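Merwood玩具借阅馆：常见问题

本页更新于7月20日，星期六。以前的版本里关于押金和过期的几条已经作废，以本页为准。

一、办卡和会员

谁可以办卡？

住在Cladusville的家庭都可以办，住在外面但孩子在本镇上幼儿园或小学的也可以。一家一张卡，爸爸妈妈、爷爷奶奶都能拿着这张卡来借。幼儿园、家庭托育点和课后班办的是团体卡，规则稍有不同，见本页第六部分。

办卡要带什么？

带一份本人证件和一份能看出住址的材料，水电账单、租房合同、学校发的信都行。住址材料上的名字和证件上的名字不一样也没关系，只要是同一户。孩子不用到场。当天办好当天就能借。

要交多少钱？

年费按户收，收费表贴在柜台旁边，也可以打电话问。另外交押金60元，退卡时原数退回。年费从办卡那天起算一整年，不按自然年。中途退卡，年费不退。

年费有没有减免？

有。领取住房补贴或育儿补贴的家庭减半，寄养家庭全免。办卡时说一声，给我们看一眼批准信就可以，我们不留复印件。押金不减免，一次交有困难的可以分两次交。

孩子多大可以用？

馆里的东西大致覆盖从会翻身到小学毕业。按年龄分架，婴儿的在进门左手，学龄前的在中间，桌游和搭建类的在最里面。标签上写的年龄是我们参照包装和实际使用定的，供参考。弟弟妹妹还小的家庭，借哥哥姐姐的玩具时请留意零件大小。

卡丢了怎么办？

报名字和登记电话就能借，补卡要付工本费。同一年里第一次补不收钱。

搬家了怎么办？

搬到Cladusville以外，可以用到卡到期为止，到期后不再续。搬家前请先把手上的东西还清。去年有一箱轨道跟着主人搬到了外地，寄回来的邮费比轨道还贵，最后双方各付了一半。

二、借和还

一次能借几件？

每张卡同时可以借四件。一整套算一件，比如一盒木轨道连同车、桥和站台算一件。大件一次只能借一件，也计在四件里。

可以借多久？

四周。没有人预约的话可以续借一次，再加四周。大件不能续借。节日里闭馆的日子不计入期限，归还单上印的日期已经把闭馆算进去了，看单子上的日期就行，不用自己推。

馆里一共有多少东西？

目前在架和外借的合计197套，其中大件53套。大件指滑梯、平衡车、帐篷、沙水桌、攀爬架这一类，多数放在后面的库房里，架子上只有照片卡。想看实物，请跟柜台说，我们带您进去看。库房里东西堆得高，孩子请牵着手。

有没有目录？

柜台上有一本活页目录，按编号排，每件一页，写着零件数、年龄、要不要电池、上一次检查的日期。网上目录每周更新一次，在借和不在借的状态可能慢几天。要专门来借某一件的，建议先打电话确认。

怎么续借？

到馆、打电话、回复提醒短信都可以。短信请写明卡号和物品编号，只写“续借”两个字我们不知道是哪一件。续借在到期日当天闭馆前办都有效。

怎么预约？

在架的东西不留，先到先借。已经借出去的可以预约，每张卡同时可以预约两件。东西还回来以后我们会通知，从通知那天起保留一周，过后给下一位。夏天的沙水桌和戏水类排队很长，五月开始登记比较稳妥。

过期了会怎样？

过期第一周只发提醒，不收钱。从第二周起按周收费，标准见收费表。过期很久又联系不上的，会从押金里扣，扣完停卡。如果是生病、住院、家里有事，请打个电话说一下，我们会把日期往后改。

闭馆的时候能还吗？

能还小件。门口右侧有一个还物柜，装在袋子里的小件可以直接放进去。柜门只能推进去，拿不出来，请先看清楚袋子里有没有混进自家的东西。大件、带电池的和有玻璃镜片的（放大镜、万花筒）必须在开馆时间交到柜台。下大雨时还物柜底部会有一点潮，纸质拼图请不要放最下面。

还的时候要等你们检查吗？

可以等，也可以不等。等的话，我们当面点零件，有缺当场记在单子上。不等的话，我们当天或第二天点，有缺会打电话。周末人多，点一套上百块的积木要排一会儿，赶时间的家庭一般先走。

为什么归还单上写着“待查”？

说明还没点完，并不表示有问题。点完之后状态会改成“已还”。如果过了一周还是“待查”，请联系我们，多半是单子夹在了别的文件夹里。

可以转借给朋友吗？

不建议。东西在谁手上坏了说不清楚，我们只认登记的卡。朋友想用，请他也来办一张。 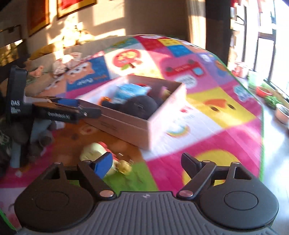 生日会当天能不能多借几件？

可以。提前一周申请活动借用，额度放宽到八件，借期三天。活动借用单独登记，不占平时的额度。降落伞布、套圈、投沙包和大号地面棋最常被借去办生日会，周六的要早定。活动借用的东西逾期一天就收费，后面往往已经排了另一家。

三、在家里使用

需要自己准备电池吗？

需要。出借时电池仓是空的，标签上写着型号和节数。归还前请把电池取出来。漏液的电池会腐蚀弹片，近几年报废的电动玩具有一大半坏在这里。充电式的玩具我们会连充电线一起借出，线也算一个零件。

可以在户外用吗？

标签右下角画着太阳的可以。没画的请放在室内，主要是纸板、布面和未上漆的木头。沙水桌用过后请把水倒净，翻过来晾干再收。沙子不用还，沙桌出借时也不带沙。

可以带着玩具去旅行吗？

可以，国内国外都行，只要按时还。托运的话请把盒子放在箱子中间。飞行途中丢失按丢失处理，航空公司如果赔了，赔款归您。

家里有宠物可以借吗？

可以。布料和毛绒类请不要让宠物睡在上面，家里有对猫狗毛过敏的下一户时，我们洗一遍不一定洗得干净。狗咬过的请直接告诉我们，不要放进还物柜。

孩子对某些材料过敏怎么办？

目录页上有材料一栏，写明木、布、塑料、金属、羊毛或乳胶。旧的捐赠品有时查不到材料，那一栏是空的，过敏的家庭请避开。我们用的清洁剂是无香的，名字贴在清洗间门上，可以抄回去。

说明书丢了怎么办？

大部分桌游和搭建类的说明书我们留了复印件，借出去的也是复印件。丢了来补一份即可，不用赔。电子版可以发邮件索取。

玩具发出怪味或者发热怎么办？

立即停用，取下电池，放在通风的地方，给我们打电话。不要自己拆开。这样的情况一律不用赔，借期和额度当场恢复。

四、清洁、零件和收纳

归还前要洗吗？

要做基本清洁。塑料的用温水加一点洗洁精擦一遍，晾干。木头的用拧干的布擦，不要泡。布类按洗标洗，不能洗的抖干净。洗得不够干净不会罚款，但是沾了食物、橡皮泥和颜料的请处理掉，放久了更难洗。

你们自己会消毒吗？

会。每件东西还回来以后都要擦一遍或洗一遍，婴儿类每次都消毒，其他的按类别轮。诺如病毒和手足口流行的季节，所有东西还回后先放三天再上架，因此那段时间架子会显得空。家里有人正在生病，请等好了再来还，打个电话，过期不计。

游戏毯和地垫怎么洗？

毯子类可以机洗，冷水，轻柔档，不要烘干。拼接式泡沫垫不要进洗衣机，拆开后用湿布擦，竖着晾。毯子第一次洗可能有一点掉色，请单独洗。晾在太阳底下时反面朝上。填充物结块的毯子请不要自己拆线，交给我们处理。

怎样避免丢零件？

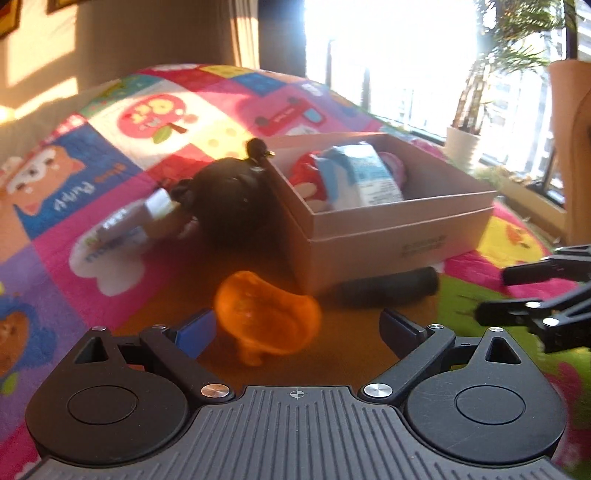
零件多的套装，建议在家里固定一个地方玩，玩完再收，不要一半在客厅一半在床上。铺一块毯子当边界很有用，孩子容易明白东西不出毯子，收的时候也可以先把四角提起来，让小零件滚到中间。不过毯子的花色要考虑一下。像图里这种分成一格一格、每格一幅卡通图案的，孩子喜欢，小块的东西掉在上面却不容易看见，配它最好再放一只敞口、直壁的大箱子，图里浅粉色的那只就是这种形状，手可以一直伸到底，孩子自己也扔得进去。收完以后掀开毯子看看底下，再看沙发缝和洗衣篮。

归还时一定要按原来的样子装吗？

最好是。每个袋子或箱子里都有一张零件卡，写着数量和名称，照着卡点一遍就行。袋子上的编号和零件卡的编号要一致。常有两家的孩子一起玩，还的时候袋子互换了，两套都不缺，可是两套都对不上。

箱子和袋子坏了要赔吗？

正常磨损不用赔。拉链坏了、提手断了，请告诉我们，换一个就好。我们用的透明袋是Dallis的，用久了底部会裂，裂了不用自己用胶带粘，胶带留下的印子很难擦。

丢了一个零件怎么办？

先回家找两周，这两周不算过期。找不到的话，不影响使用的（比如一套积木里的一块）不收钱，只在零件卡上改数字。影响使用的，按补件的价格收。拼图缺一块，我们会在盒子上写清楚缺哪一块，继续借出，有些家庭不介意。

后来又找到了呢？

随时拿来，已经付过的钱退还。柜台上有一个写着“找到了”的罐子，不记得是哪一套的零件也可以放进去。每隔一阵我们会倒出来对一遍，能对上的不少。

整件弄坏或弄丢了怎么赔？

按购入价和使用年数折算，超过五年的只收很少一部分。捐赠来的没有购入价，参考同类二手价。自己买一件一样的赔给我们也可以，二手的也收，功能完好就行。请先联系再买，有时候我们本来就打算让那件退役。

可以自己修吗？

换螺丝、拧紧松动的轮子可以。请不要用胶水，也不要补漆。我们的修理由Kálmán Boros负责，他每周四下午在工作台那边，木头断口他有自己的接法，上过瞬间胶的断口就接不上了。带着坏件来的时候，请把掉下来的碎片一起带来，再小也带。

五、捐赠和购买

收不收捐赠的玩具？

收，但请先打电话或发照片。我们的架子有限，同类的已经够多时会婉拒。优先收的有：木轨道和配件、成套的磁力片、大颗粒积木、厨房和商店类过家家、合作类桌游、特殊需要儿童用的感统器材。

哪些不收？

毛绒玩具、缺件的拼图、没有年龄标志的电动玩具、旧式婴儿学步车、自行车头盔、安全座椅、任何掉漆的旧金属玩具。头盔和安全座椅从外面看不出有没有受过撞击，所以送人和卖都请慎重。快餐店附送的小玩具也不收。

捐了能不能抵年费？

不能直接抵。捐赠量大的家庭我们会送几次免费的活动借用。捐出来的东西以后归馆里处置，可能上架，可能拆了当配件，也可能在十月的清仓日卖掉，卖的钱用来买新的。

清仓日是什么？

每年10月办一次，把退役的、重复的和不适合出借的东西低价卖掉，地点就在馆内和门口的走廊。会员可以提前半小时入场。当天不办借还，预约好的请在前一天来取。只收现金和转账，售出不退。那天停车很紧张，骑车来方便些。

可以建议你们买什么吗？

可以。柜台有建议本，写上名称和大概的年龄。采购每季度定一次，由Declan Bellamy汇总，太贵的会先看能不能找到二手。同一样东西有多家提出，会排在前面。目前呼声最高的是弹珠轨道的扩展包，已经订了。

为什么有些很热门的玩具你们没有？

原因各不相同。有的零件太小太多，点一次要半小时；有的必须绑定个人账号，换一家就用不了；有的材料洗几次就坏。我们试过一款很流行的闪光画板，三个月坏了两块，配件又停产，就没有再买。

六、团体卡

哪些机构可以办团体卡？

幼儿园、家庭托育点、课后班、儿科候诊室、图书馆故事时间、家长自发的游戏小组都可以。游戏小组需要有一位固定联系人，并提供活动地址。

团体卡能借多少？

按登记人数定，最多十二件，借期八周，不续借。同一主题想打包借的，例如交通、农场、天气，请提前两周告诉我们，我们按主题配好箱子。

团体卡可以送货吗？

镇内可以，每月一次，在第一个星期三上午。送货只到门口，不上楼。平常日子请自取，普通轿车后座放倒可以装下大部分大件，攀爬架除外。

小朋友在机构里弄坏了算谁的？

算办卡的机构，我们不向家长收。机构内部怎么处理由机构决定。团体卡的押金比家庭卡高，具体见收费表。

能不能来馆里办活动？

馆里的活动区可以借给团体卡用户，闭馆日的上午，近两小时一场。活动区铺了垫子，进去脱鞋，请带室内袜。食物只能在走廊里吃。用完请把玩具归到贴了照片的格子里，照片对应的东西放对应的格子，我们就不用再分一遍。

七、来馆

在哪里？

在Cladusville的Väisänen大楼底层，从朝停车场的那一侧进，门上有黄色的馆名。从正门进来也能到，但要穿过整条走廊，推双人婴儿车不好拐弯。

开馆时间是什么时候？

每周开四天，具体时间贴在门上，也录在电话语音里。学校放假期间上午加开一场。恶劣天气临时闭馆时会给当天有预约的家庭发短信，其他人请先听一下语音。

可以推婴儿车进来吗？

可以，门口没有台阶。馆内通道比较窄，人多时请把车停在入口旁的空位，贵重物品随身带。轮椅可以到达所有架子，最高一层够不到的请叫我们拿。

孩子可以在馆里玩吗？

可以，活动区的玩具随便玩，架子上的请先问。每次最多玩一小时，没人等的时候不催。请家长留在孩子身边，我们人手少，看不了孩子。

有没有安静一点的时间？

有。周二第一小时不放音乐，灯调暗一些，会发声的玩具收起来，入场人数也减半。不需要预约，也不需要说明理由。

有哺乳和换尿布的地方吗？

换尿布台在走廊尽头，男女都能用。哺乳可以坐活动区的沙发，需要关门的地方请跟柜台要清洗间旁边小屋的钥匙。

停车收费吗？

前两小时免费，把车牌号输到入口内侧的机器里就行。不输会收到罚单，罚单是停车公司开的，我们撤不了。

八、其他

我的信息你们怎么保存？

只登记姓名、地址、电话和孩子的出生年份。借阅记录在退卡后一年删除。出生年份用来做采购参考，不登记也能办卡。

不小心拿错了别人家的水杯、外套怎么办？

送回柜台。失物放在柜台下面的篮子里，每月底清一次，没人认领的送去镇上的旧衣站。

有意见找谁？

先跟柜台说，多数事情当场可以解决。不满意的话，写信或发邮件，注明卡号，两周内会有回复。对赔偿金额有不同看法时，请在付款之前提出，付过再改账比较麻烦。

怎么退卡？

把手上的东西还清，带卡来填一张表，押金当天退。请带上当初的押金收据，收据丢了的，要等我们查到底账，一般要多等几天。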